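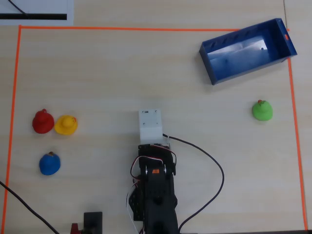 ## Ticket: arm stalls before first pick (duck sort cell, Parnar arm)

Opened Feb 28, 2025 by me, with Catinca Ardeleanu copied in because she wrote most of the pick script and will spot my mistakes faster than I will.

**Setup:** four rubber ducks, one blue bin, orange tape for the work area. The job is pick a duck, drop it in the bin, go home, repeat. Controller software is Traditz, servos are the Bangera ones we ordered in December, power supply came from Carkico. Nothing exotic!

**What goes wrong:** I hit run, the arm leaves home, gets out over the middle of the table and stops. No duck picked. Then the wrist servo starts a fast little buzz, and a few seconds later Traditz throws `JOINT 4 POSITION TIMEOUT` and drops torque on everything. The arm sags, I grab it, I say something rude.

**How often:** 9 runs out of 15 this morning. The other six went fine, all four ducks in the bin, which is the maddening part. If it failed every time I'd have had it fixed before lunch.

### What I tried

1. Power cycled everything. Next run was good, the one after that stalled. So no.

2. Swapped the target order so it goes for the green duck first (the one on its own over on the right, by the tape). I figured maybe the turn toward the red and yellow pair was the problem, because those two sit so close together that the approach angle is a bit fussy. Stalled anyway, same error.

3. Checked the joint 4 limits in the config. They match the sheet Catinca taped inside the cabinet door. I read them out loud twice to be sure.

4. Logged raw position on joint 4. Now we're getting somewhere -- on a bad run the reading jumps to 1960 for one sample, then back to where it should be, then jumps again. On a good run it's a nice smooth line. The wrist isn't moving anywhere near that far, I was watching it the whole time. So the servo is reporting garbage and the controller is chasing it.

5. Wiggled the servo wires with torque off and the log running. Nothing when I touched the ones near the base. When I lifted the loops beside the wrist I got 11 bad samples in one go. Did it again, got more. That was a good moment, I'll admit.

6. Slowed the arm down to half speed and ran it again to see if the spikes went away. Fewer of them, but it still timed out once, so slow mode is no workaround. Please don't put it back into service that way.
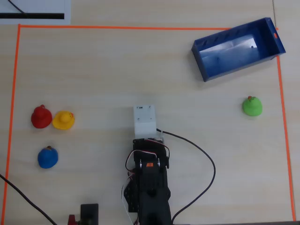

**Does the long black cable have anything to do with it?**

I don't think so. I unplugged that one completely for three runs and still got the spikes on joint 4, so for now I'm leaving it alone.

### Where I think we are

My money's on the wrist servo connector, or the crimp just behind it. When the arm reaches out, the loop gets pulled a little and the contact goes flaky. It fits with the slow runs being a bit better, and with it getting worse as the day went on.

Catinca's comment, pasted from chat: "Could be the connector, but please rule out the servo itself before you start cutting wires. Put the spare on the same lead and see if the jump follows." Fair point, and a lot less work than what I was about to do.

One safety thing while I'm at it. After a timeout, Traditz lets you clear the error and it re-enables torque right away, with no move home first. I had my hand under the wrist when I did that and the arm snapped back up toward its last target. It didn't get me, but it was close enough. Until we change that setting:

- hands out of the taped area before you clear the error
- hit the power switch on the Carkico supply if you need to touch the arm
- don't run the cell alone with the auto-retry box ticked

### Still to do

- Spare servo onto the existing joint 4 lead, 15 runs, log position (me)
- If the spikes are still there, new lead with a bit more slack at the wrist (me)
- Look at making Traditz reject a single-sample jump that big (Catinca -- she says it's a small filter)
- Turn off instant re-torque after a fault (Catinca, and I'd like this one first please)

Status: open, cell tagged out. The log files are in the shared folder under joint4, bad runs have a "b" at the end of the name.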